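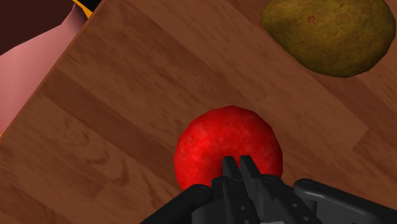 Rigoberto Valdovinos wanted to know first what would happen to the four people on the sorting table, and whether they would still have a full shift once the arm was running. They do. The hours stayed the same, and the work in them moved.

Sistitz Produce Cell

Category: Food Handling > Pick and Place > Two-Finger Grippers
Print this page | E-mail this page

The Sistitz is a single-arm cell for round and oval produce. It picks one item at a time from a flat surface and sets it in a tray or on a scale. The black two-finger gripper closes slowly and stops on contact pressure, which you set per product from the side panel.

New products are tried in simulation before the arm touches real stock. Your staff can run these trials themselves on the office PC supplied with the cell. Plan on one afternoon of training per person.

What changes on the floor

At the Camacho packing room the cell took over the reaching and lifting. The sorters now check grades, clear rejects and change trays. Two of them also set up the trials for new items. Crescencio Zamudio asked for the stop button to be moved to the left side of the table, and it now ships that way — older units can be refitted.

The cell does not judge ripeness. Somebody still has to look.

Specifications

Trays stored in memory: 30
Stand height: 53 inches
Weight with stand: 181 pounds
Power: standard wall outlet
Gripper: two fingers, replaceable tips

Order no. 1377. Finger tips are sold in pairs. The Plultau stand is included, the Dendadov scale is separate. Orders placed in August ship after the summer shutdown.

6 shares | 2 comments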